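Nircombe Bench Rulebook for small two-arm cells: my review after a spring of using it

I bought the Nircombe Bench Rulebook in March, after Leonie Aigner at Casau told me her whole shop had gone over to it. It's a spiral-bound book of good practice for people running small robot arms in pairs, 188 pages, with a pack of tear-off checklists tucked in the back cover. I paid $100 for the set. That's a lot for a book with a wipe-clean cover, so I figured I'd work through it properly before saying anything.

Quick background on me: I run a tabletop cell and I mostly do handovers and paper folding. Small stuff, light stuff, nothing that's going to break a toe. The formal safety standards are written for machines the size of a pickup and I've always found them hard to bring down to bench level. You read forty clauses and you still don't know where to put your cable ties! So a book that starts at my scale had my attention right away.

The handover chapter is the best thing in it. The main rule is simple enough to tape to the wall: the giving arm doesn't open until the taking arm has reported a closed grip, and both arms hold still while that happens. There's more (approach speeds, who gets priority if both want the middle of the floor, what to do when one side times out) but it all hangs off that first rule. I'd been running mine on a timer, which I'm a little embarrassed about. Changing over took me one evening and a lot of coffee.

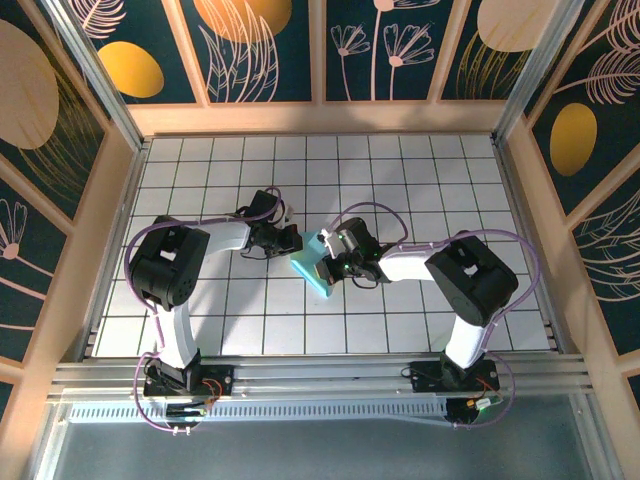 The cable section is where the book and I started arguing. It wants every moving cable tied at each joint, with enough slack for the full swing and no more, and it's very stern about loops. I get the idea. A loop will find the one screw head it can hang on, I've had that happen. But the slack formula assumes you know your widest pose, and with two arms sharing a floor I never really do. In the end I ran each arm through its far corners by hand, gave the cable a bit extra, and wrote that down on the checklist as a local exception. The book does let you do that – there's a box for it on every sheet, with room for a date and initials – and I wish more rulebooks did.

Then there's the chapter on thin and floppy parts, pages I've gone back to more than any others. Paper is a pain. Squeeze too lightly and it slides, squeeze too hard and you've put a crease where you didn't want one. The Nircombe advice is to write down a grip setting for each material and never share settings between stocks, even when they look the same to you. You test on scrap first, you do it again when you open a new pack, and you keep the scrap in an envelope with the sheet. I thought the envelope was fussy. Then I got out two of mine to compare and spent a very happy half hour looking at old dents, so okay, fine, I like the envelope.

It also has a good page on wrist cameras, asking you to agree beforehand on what counts as a good hold from that view, so two people looking at the same picture will score it the same way. Valentin Frei and I tried it without the page and then with it. Without it we bickered over nearly every fold. With it we still bickered, but over a lot fewer!

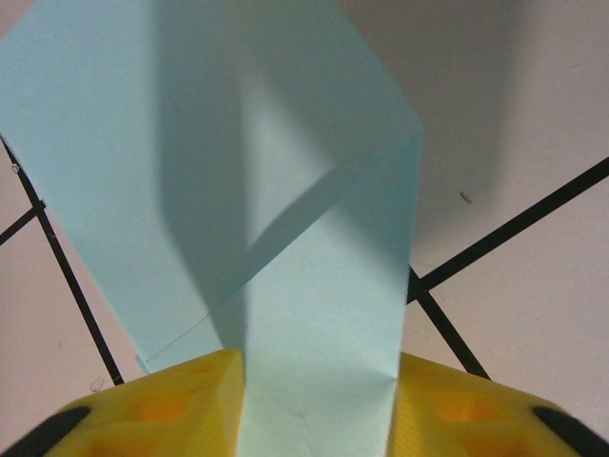
Blue paper between the yellow fingers, seen from the gripper side.

Now the gripes. The index is bad. If you look up "emergency stop" it sends you to "stopping, general," and that sends you to a page with a drawing of a floor plan. The stop-test sheet is good once you find it (test at the start of every session, both arms moving, sign it), so put a sticky tab on it the day the book arrives. The spiral binding catches on things, too. And the checklists are numbered for the shop's own ordering system, so mine all say form 2465 across the top in type bigger than the title. You stop seeing it after a while.

Refills are another sore spot. The pack comes with 11 copies of the stop-test sheet, and if you do it every session like they tell you to, you're out in no time. I photocopy mine. The Holanda bench guide, the one I used before, gives you its sheets as a plain download and that's a much nicer way to treat people. On the other hand, the Holanda guide has next to nothing on two arms working together, so I wouldn't go back.

The last chapter covers shared benches: who is allowed to change a limit, how you leave the cell for the next person, what goes in the log. Mine's a pretty quiet setup, so I skimmed it. Leonie says it was the part that got Casau to buy, and I can see that for a bigger crew. I did steal the one line about parking both arms low before you walk away.

Would I buy it again? Yes, but I'd look for a used copy and print my own sheets. If you only have a single arm, borrow one and read the cable and thin-parts chapters over a weekend. I got mine through Clinstead, and shipping was quick, with the box a bit squashed at one corner and the book inside perfectly okay.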